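Home | Dogs | Cats | Small animals | Delivery | Contact

Print this page | E-mail to a friend

Plondmont Dry Food for Adult Dogs, with Lamb and Rice

A complete food for dogs from one year old, made for Claeys pet shops. The pieces are medium in size and quite hard, so most dogs will chew them well. Lamb is the only meat in the recipe. There is no wheat and no added sugar. 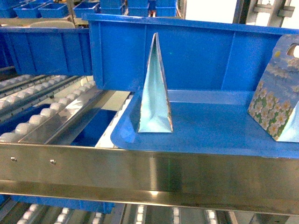
How much to give

A dog of 10 kg needs roughly 200 g a day, in two meals. Older dogs which walk little can have less. When you change from another food, please mix the two during one week and give more of the new one each day. Fresh water must always stand near the bowl.

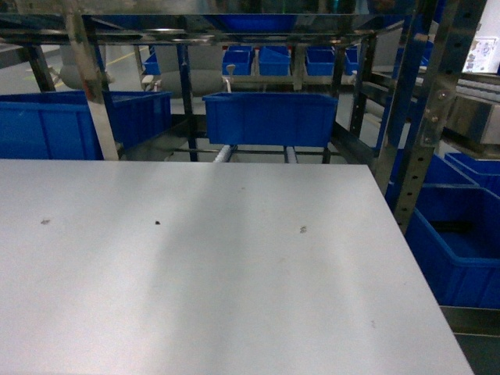

Mieke Timmermans
Product adviser, Claeys Emville

My own dog was a difficult eater until February, when I tried the lamb on him. He now finishes his bowl – not fast, but he finishes it. Customers ask me often if it can be given wet. Yes, pour 80 ml of lukewarm water over it and wait five minutes. 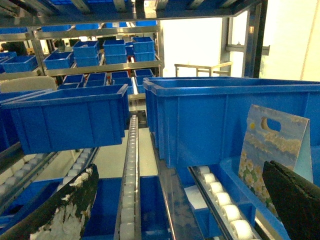 Paper bag with floral print, in a blue bin

Sizes and keeping

Sold in 3 kg and 12 kg. Close the pack well after each use and keep it in a dry place. Once opened, it stays good for 90 days.

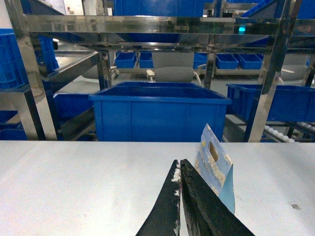
Light blue card on the white table

You can collect your order in our shops in Emville and Trandside. The 12 kg pack is heavy – ask at the counter and we bring it to your car.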